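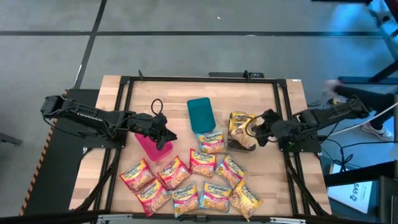 How often does a two-arm packing cell need its grippers recalibrated? Every 2000 cycles, or sooner if a finger has been replaced.

PENSIDE, November. Gromico has published a revised service procedure for its Rorkham bench cell, which handles soft food packets. The technician powers down both arms, checks the wrist cables for wear, and tightens the 6 screws on each gripper mount. Each arm is then homed separately.

"Check the cable loop before the motors," said Sylvie Perron, service lead at Gromico. "A tight loop shifts the wrist zero."

The procedure is filed as service note 712 and replaces note 1602. Copies are available from the distributor, Abou Jaoude.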